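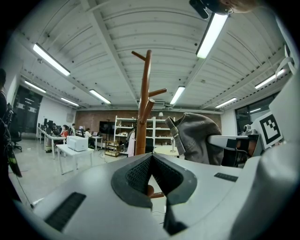
Tostent, November

Domestic Order, handout 3: the coat rack and what gets hung on it

Read before the session. Bring a hat. If you own no hat, bring a scarf and we will be understanding.

Last time we covered shelves, which stay where they are put and ask little of anyone. The standing coat rack is a different animal. It has a pole, a base and some pegs, and people buy one in the belief that a hall will then look after itself. By the second winter it is generally a large woollen shape with feet.

The tree pattern is the one we use for this unit: brown wood, a thick pole up the middle, short pegs going off at an angle. It is a good pattern to learn on because the pegs point in different directions at different heights, and you have to think. A row of hooks on a wall forgives you. A tree leans.

Terms

Crown: the part of a cap that goes over the skull. The thing you are trying not to squash.
Strap: the adjustable bit at the back, sometimes with a buckle. A grey cap with a metal buckle, like the one above, is ideal for practice, as you can tell at once which end you've got hold of.
Drop: the distance from peg to hem. Long garments need a lot of it. Measure before you hang, or sweep the floor with somebody's coat.
Load side: whichever side has the most on it. There should not be one for long.

Order of work

1. Clear the rack completely. Everything off, including the bag that has been there since the summer.
2. Sort into long, short and hats. Anything that fits none of these goes home with its owner.
3. Hang the long things first, on the highest peg that will take them. White garments go where no shoe can reach the hem.
4. Turn the rack and hang the next long thing opposite the first.
5. Short jackets on the middle pegs, by the loop if there is a loop. Hanging by the hood is permitted but will be remarked upon.
6. Hats last, crown outwards, strap hanging free. One hat to a peg. A hat over a coat is a hat on the floor by lunchtime.

The question of balance

A Pludach rack and a Ticona rack will both stand up nicely when empty, and so will most broom handles if you are patient. The trouble starts with the third winter coat. Put your 3000 g test bag on a top peg, let go slowly, and watch the base. Then hang the 300 g bag opposite and see how little it helps. Write down what you notice. "It fell over" is a complete observation, but say which way.

For next time

Empty the rack, hook or chair you use at home and rehang it by the order above. Leave it 12 days without correcting anyone. Then draw it, badly if need be, and mark the load side. Those of you with the Ikelano booklet should read the section on umbrellas, skipping the poem.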